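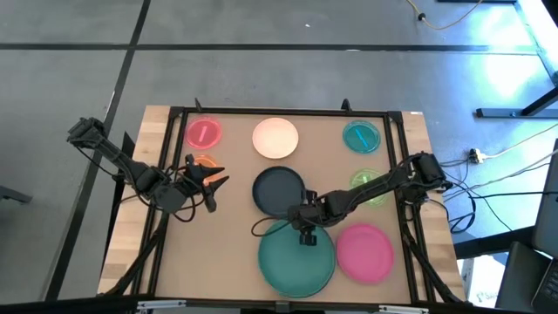

The second payment on the Kelldale grant falls due after the site visit, and I made that visit in February with Fuseini Adjei from our equipment desk. I am passing on what we saw and what we were told, kept apart as best I can. The demonstration was on sorting and handling small tableware and lab dishes, the task Gashaw named in its application. The bench had eight round dishes and plates set out on it, from little see-through petri dishes up to a big teal-green plate, with a black arm reaching in from either side. Two of the petri dishes had a thin stick lying in them, and the big green plate was touching the pink one next to it. I took that as a fair sign that the layout had not been tidied too far in the arms' favor. A kitchen or a lab bench would still be much harder. Nothing was stacked and nothing overlapped.

Progress against the plan

Gashaw's own report gives 237 completed runs since the first payment. We asked how a run is counted as complete and got two answers. Xiomara Kowalczyk, who leads the work, said a run is complete when the last dish reaches its target spot. The written protocol says it is complete when the operator ends it. Those could give quite different totals, and the 237 should not be quoted outside this office until we know which one was used.

The plan promised 140 runs with no human help. The report has no separate line for these. Ms. Kowalczyk thinks the number has been passed and has agreed to send the logs. I would treat this milestone as open.

The control software, Gestero, is now in its second version. We were shown a slide of the changes and a chart of shorter task times. The chart had no failed runs in it. When Fuseini asked where they had gone, he was told they were kept in another file. We have asked for that file too.

Views from the bench

The application also asked for money for extra cameras, on the grounds that a view from above misses what happens close to the work. I was doubtful about this item when it came in and I am only a little less doubtful now. A low view does show the arms against the ceiling, but it is easily blocked.
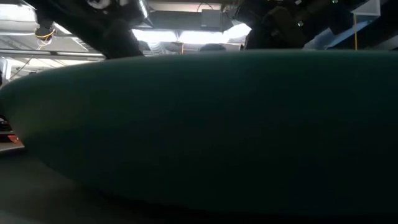 Low view at the Gashaw bench, with a large dark green object across most of it and parts of both arms behind.

With that much of the view taken up, I can't see what the software would learn about a grip. Gashaw should show results with and without the low view before we pay for more of them.

Spending

Equipment spending is in line with the budget. Staff time is over, and the reason given was the move to the Drarnurine grippers, which took longer to set up than planned. That is believable, but the change was made without telling us and the grant terms ask for notice.

Recommendation

Hold the second payment until we have the run logs, the file of failed runs and a written note on the gripper change. I would not cut the grant. The team was open with us when pressed, and the people at the bench knew their work. Fuseini will write to Ms. Kowalczyk with the list and will go back for a second visit if the logs leave questions.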